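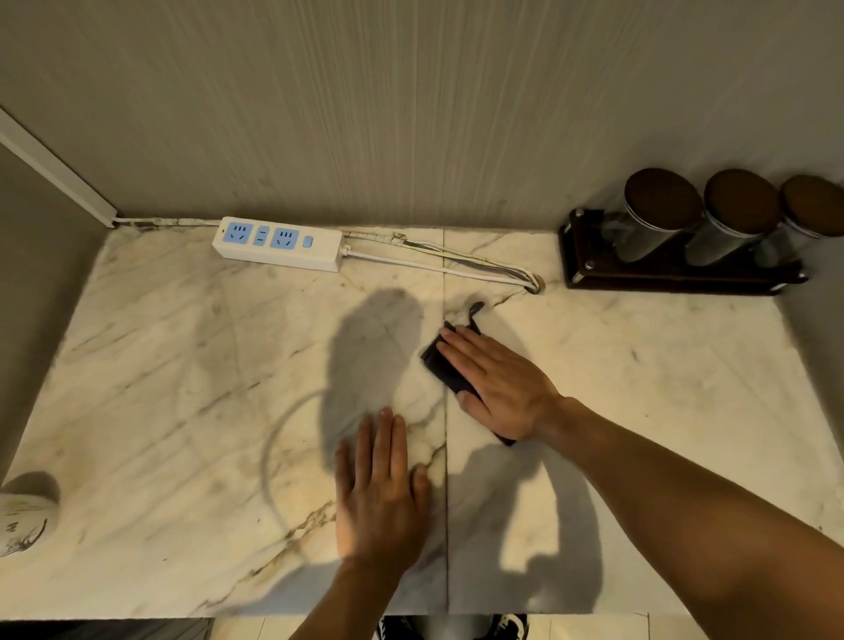 PRANDO, January 3, 2018

Prasolon Stone Care Guide, Section 2: Your First Month with a Marble Countertop

Welcome to the fun part! Your slabs are set, the seams are filled, and now you get to live with real stone. Marble is softer than people expect, and it does react to acids, but a little care at the start makes daily life with it very easy. Work through the steps below in order and keep this section handy in a drawer.

What you need: Vornex sealer (one 900 ml bottle), two lint-free cloths, painter's tape, pH-neutral soap, and a soft foam pad.

Before you seal

1. Clear the area you plan to treat. Unplug anything that sits on it and move it off the stone, cords too.
2. Wipe the counter with warm water and a few drops of pH-neutral soap. Rinse with a clean cloth.
3. Let the stone dry overnight. Marble holds more water than you'd think, and sealer won't soak into damp stone.
4. Run a strip of painter's tape along the wall where it meets the counter.

Note: A white counter with gray or gold veining can look darker along the veins while it dries. Give it more time and look again in the morning.

Applying the sealer

5. Shake the bottle well and open a window.
6. Pour a small puddle and spread it with the foam pad in overlapping circles. Go a bit slower over the seams and the front edge.
7. Wait 30 minutes. If a patch drinks up the sealer before then, add a little more (thirsty spots are normal, especially near the sink!).
8. Buff off everything left on the surface with a dry cloth. Turn the cloth often.
9. Pull the tape and keep the counter dry until the next day.

CAUTION: Never spray or pour liquid near outlets or a power strip. Put the product on the cloth first, well away from anything electrical.

CAUTION: Do not use vinegar, lemon, or bathroom descaler on marble, even diluted. They leave dull marks called etches, and sealer does not stop them.

The water drop test

10. Put a spoonful of water on the stone and leave it for a while. If it still stands in a neat bead, you're done. If the stone darkens under it, let it dry and repeat steps 6 to 8.

Do this test again in October, before the holiday cooking starts. It's a great habit and it takes hardly any effort.

Light etches and dull spots

11. Clean and dry the spot.
12. Rub in a pea-sized dab of Van Rooij polishing paste with a damp cloth, using light pressure.
13. Wipe, look at it from a low angle, and repeat if needed.

Note: Polishing paste is for glossy finishes only. On a honed counter it will leave a shiny patch, so call us before you try it.

Next: Section 3, Stains and Poultices

Related guides
Choosing a Honed or Polished Finish
Caring for Grout and Caulk Lines
Removing Oil Stains from Light Stone
Planning Your Backsplash

This site uses cookies to remember your settings. Accept | Learn more

© 2018 Prasolon. All rights reserved. | Contact | Back to top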